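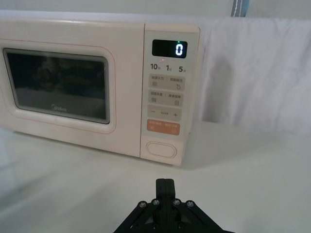 From: Yaryna Kostiuk
To: floor-and-office list
Subject: Re: [floor-and-office] the microwave rows, and what happens to mornings

Jennylyn wrote:

> Hi all,
>
> I have read the Desico summary twice and I still don't know what my
> job is in February. It says the arms take over "repetitive appliance
> interaction" and the test staff move to "supervision and exception
> handling." I press door buttons for a living. I have pressed door
> buttons for a living at Lelstead for 5 years. If the arms press the
> buttons, what am I supervising, and is an exception the thing that
> happens when they miss?
>
> Also, has anyone asked whether the shift pattern changes? My sister
> picks up my kids on the strength of me being out at 2. If that moves,
> I need to hear it before she does.
>
> And who do we call when it stops? Last time the labeler stopped we
> called Mahmoud and got a very nice recording.
>
> Jennylyn Lumbao

Jennylyn, and everyone who wrote to me off list to say "what she said,"

I'll take these in order, as far as I have answers. Where I don't, I'll say so, and you can all be cross with me in the break room in the usual way.

First, what the job is. I spent two mornings at the bench with Bohdan, and I can report that supervising a robot is a lot like supervising a teenager who has been asked to heat up soup. You stand there. You want very badly to reach in and do it yourself. You are not allowed to reach in, because there is a line on the floor and Svyatoslav painted it and he is proud of it.

What the person does for most of the shift is set up the appliance, run the task, watch it, and write down what went wrong in words another person could use. "Missed" is not going to be accepted, I'm sorry to say. Bohdan wants to know which finger, which button, and whether the unit slid. Those of you who have filled in his forms before will recognize the style. There is a drop-down menu and there is a free text box, and the drop-down menu does not contain the thing that happened.

I'd like it noted that the people who are good at this are the people who did the job by hand. Oksana came by at the end of the first morning, looked at the task list for a minute, and said the door release on these wants a push square in the middle of the oval, and if you lean on the top of it you'll swear the latch is broken. That was not in the Desico summary. It was not in anything. It was in Oksana's thumb. She has been asked to write it down, and she has asked what the pay grade is for writing things down, and I think that's a fair question and I have passed it up the stairs.

For those who haven't been back there since the benches moved, I'm putting one in so you know what's being argued about. Same model of microwave you've all been swearing at, more elbow room than any of us ever got.
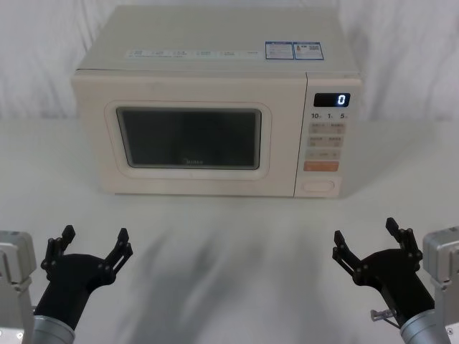 The test bench with both arms, grippers open, and the Midea between them and the cloth.

The start key is the big orange-red one, for anyone filling out a form from memory. Please stop writing "the red button" and "the orange button" on alternate lines. Bohdan thinks there are two.

Second, the shift. Out at 2 stays out at 2 through the trial. I have that from upstairs in writing. What I do not have in writing is anything past the trial, and when I asked, I was told the arms "don't have a preference," which I suppose is meant to be comforting. My own preference is that we settle it now, while they still need us to tell them where the button is. I've put it on the agenda for the next staff meeting, above parking.

Third, who to call. During the trial you call Bohdan, who is in the building and answers. Svyatoslav is second. After that it goes to a support contract with Stallness, and I've asked them for a phone number belonging to a human. They sent me a portal. I've asked again. If the arms stop in the middle of a task, hit the stop, leave everything where it is, and don't finish the task by hand to keep the count up. I know it's tempting. It makes the log say the robot did it, and then somebody upstairs reads the log.

On the count: the target in the summary is 200 door cycles a shift. Several of you pointed out that any of us could beat that before lunch, with a sandwich. Correct. The argument is that the arms will do the same number the next day without a wrist brace. I have worn the wrist brace. I'm not going to stand up at a meeting and defend the door button as a way of life. But the hours that come off our wrists ought to turn into something, and "exception handling" is a phrase, and I'd like it to be a job description with a number beside it before anybody signs the new roster.

A few smaller things people asked:

The cloth behind the bench stays up. Do not hang your coat on it.

Yes, you can still use the break room microwave. It is not part of the trial. Whoever taped a note to it saying it was has been spoken to, and it was me.

Training is two sessions, on the clock, paid at your normal rate. If your supervisor tells you otherwise, send them to me. You sign up with Oksana, who is running the first one whether or not the pay grade thing is sorted, though she would like you all to know she is doing it under protest.

Nobody on the test rows has been told they're going. I asked that directly and got a no, and then I asked for the no in an email and got that too. I've kept it. Jennylyn, I'll forward you a copy so you can read it twice as well.

If you have questions for the staff meeting, reply to me and not to the whole list, please. The last thread about the parking is still going.

Yaryna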